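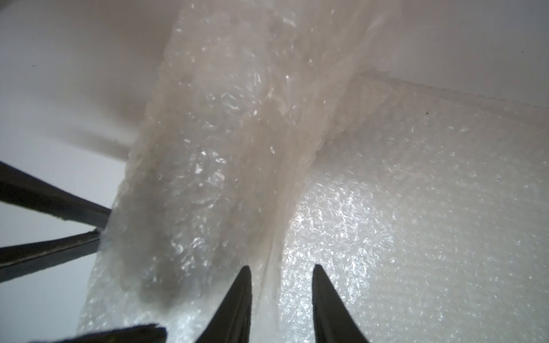 Partyclip läuft auf Bomero hoch, Nigam will Exklusivlizenz - Konditionen üblich?

bitrate_sued
Erstellt am 9. August 2026
Ausgangslage: Ich habe auf dem Geburtstag meiner Cousine in Menitz einen Clip aufgenommen, Länge 39 Sekunden, Hochformat, Originalton. Inhalt: Ihr Bruder hält eine Rede auf die falsche Person und merkt es erst am Ende. Hochgeladen auf Bomero, Profil öffentlich. Der Clip wurde von mehreren Sammelkanälen übernommen und steht jetzt bei mehr als 165.000 Aufrufen auf meinem eigenen Profil. Die Kopien sind nicht mitgerechnet.
Nun hat sich die Agentur Nigam gemeldet. Angebot: einmalig 200 Euro, exklusiv, zeitlich und räumlich unbegrenzt, Recht zur Bearbeitung und Unterlizenzierung. Keine Beteiligung an Folgeerlösen. Ist das marktüblich?

kanal7b
Einmalzahlung ohne Beteiligung würde ich nicht unterschreiben. Bei mir lief es im März über eine andere Agentur mit prozentualer Beteiligung, allerdings nicht exklusiv. Exklusiv heißt in der Regel auch, dass du den Clip selbst nirgends mehr neu einstellen darfst. Steht dazu etwas im Vertrag?

bitrate_sued
Ziffer 4: Der Urheber darf den bestehenden Beitrag auf Bomero stehen lassen, weitere Veröffentlichungen nur mit Zustimmung in Textform.

mono_statt_stereo
Sehe ich anders als kanal7b. Die Abrufkurve eines solchen Clips fällt nach ein paar Tagen steil ab. Eine Beteiligung an Erlösen, die nicht mehr entstehen, ist nichts wert. Festbetrag nehmen, Thema erledigt.

kanal7b
Die Kurve auf dem eigenen Profil fällt ab, ja. Agenturen verdienen aber an Zweitverwertung: Zusammenschnitte, Fernsehen, Werbung. Das kommt teils Jahre später. Aus den Aufrufzahlen kann man dazu nichts ableiten.

mono_statt_stereo
Werbung mit einem verwackelten Handyclip, dessen Ton übersteuert ist? Den Fall hätte ich gern belegt.

porklow_nord
Bevor hier über Geld geredet wird: Liegen die Einwilligungen der Abgebildeten vor? § 22 KUG. Eine Privatfeier ist kein Ereignis der Zeitgeschichte. Dass die Leute beim Filmen gelacht haben, ist noch keine Einwilligung in eine Veröffentlichung, und eine Einwilligung für dein Profil deckt nicht automatisch die kommerzielle Weitergabe ab. Agenturverträge enthalten fast immer eine Freistellungsklausel. Dann haftest du.

bitrate_sued
Freistellung steht drin, Ziffer 7. Cousine und Redner sind einverstanden, mündlich. Im Hintergrund sitzen am Tisch weitere Gäste, teilweise erkennbar. Die habe ich nicht gefragt.

porklow_nord
Dann fragen, schriftlich, mit Nennung des Zwecks. Wer nicht will, wird unkenntlich gemacht, und zwar auch in der Fassung auf Bomero. Vorher nichts unterschreiben.
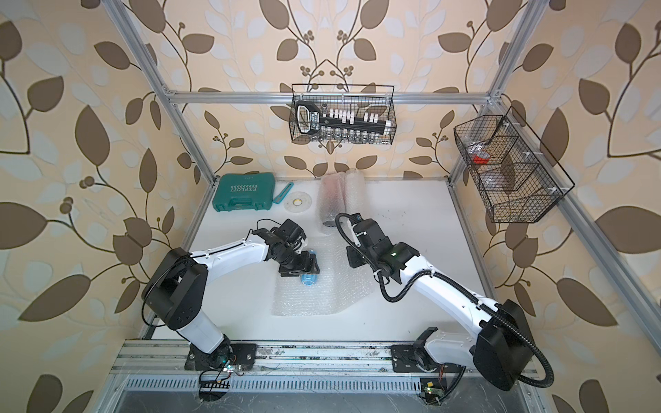
gast_hdx
Muss ich als Urheber den Clip irgendwo anmelden, um gegen Kopien auf Sammelkanälen vorgehen zu können?

porklow_nord
Eine Anmeldung ist in Deutschland nicht nötig, der Schutz entsteht mit der Aufnahme. Für die Meldung beim Betreiber solltest du die Originaldatei mit Metadaten und die Links zu den Kopien bereithalten.

kanal7b
Ergänzung dazu: Originaldatei nicht über einen Messenger sichern, der komprimiert neu und entfernt Metadaten. Direkt vom Gerät kopieren, Prüfsumme notieren.

mono_statt_stereo
Prüfsumme ist für den Zweck übertrieben. Die ungeschnittene Fassung reicht. Wer 10 Sekunden mehr Material vor dem Schnittpunkt zeigen kann, hat das Original.

kanal7b
Kostet eine Zeile im Terminal. Muss jeder selbst wissen.

bitrate_sued
Zwischenstand: Habe Nigam geschrieben und eine nicht exklusive Lizenz mit Befristung angefragt, außerdem Streichung des Rechts zur werblichen Nutzung. Die Gäste sind angeschrieben, zwei Rückmeldungen stehen aus. Clip ist bis dahin auf privat gestellt.

mono_statt_stereo
Damit ist die Reichweite weg. Hätte ich nicht gemacht.

porklow_nord
Ich schon. Wenn Nigam antwortet, bitte Ziffer 7 im Wortlaut einstellen, Namen geschwärzt.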